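Kaltodley Feline Feeding Log

Data card, release 5
Maintained by the Fedbridge Companion Animal Nutrition Group
Contact for questions about the data: Ilse Ackermann
Contact for access requests: Reinaldo Moura

Summary

The Kaltodley Feline Feeding Log is a collection of daily feeding records for adult indoor cats. It contains more than 1000 entries submitted by households in the Flusatholm area. Each entry covers one cat on one day and states what was offered, how much was eaten, and whether the owner noticed any change in appetite or digestion. The log was assembled to support work on portion guidance for wet, dry, and mixed diets.

Contents of the release

entries.csv: one row per cat per day
cats.csv: one row per cat, with age band, sex, neuter status, and starting weight
foods.csv: food type, moisture class, and energy value as printed on the label
codes.txt: the list of codes used in the notes column

Files are comma separated and encoded in UTF-8. Dates have been replaced by a day number, counted from the first day of each cat's participation. Weights are given in grams. Product names have been removed from foods.csv and replaced with a short code, which is stable across releases.

Collection

Owners were asked to record meals for 14 consecutive days. Food was weighed before serving and again when the bowl was taken up. Households without a kitchen scale received one on loan. Treats were recorded separately and should be added to the daily total before energy intake is calculated. Water intake was not measured.

Kittens under one year, pregnant or nursing cats, and cats on a prescription diet were not eligible. In homes with several cats, only animals fed from separate bowls were accepted.

Review and corrections

All entries were read by Ülle Petrauskas and Annelore Hollmann. Where the leftover weight exceeded the amount served, the owner was contacted. Entries that could not be resolved remain in the file with the code UNR in the notes column, and users should decide for themselves whether to keep them. In this release, 32 entries carry that code.

Release 5 corrects an error in the treat column of the previous release, in which half portions had been rounded up. Results based on treat energy should be recalculated.
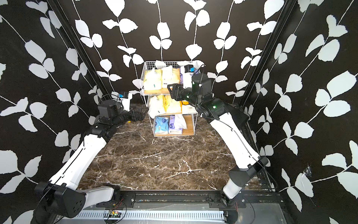 Known limitations

Leftover weights for wet food are affected by drying, particularly when a bowl stood overnight. No adjustment has been applied. Body condition was scored by owners and was not checked by a veterinarian; it should be treated as a rough indication only. Senior cats are underrepresented, and very few participants were fed a raw diet.

The log is not suitable for diagnosing illness or for setting the diet of an individual animal.

Terms of use

The data may be used for research and teaching. Redistribution of the complete files requires written permission. Attempts to identify participating households are prohibited. Publications should cite the release number along with the title of the log.

Reports of errors should include the file name and row number and may be sent to Ilse Ackermann. Accepted corrections are listed in the notes to the following release.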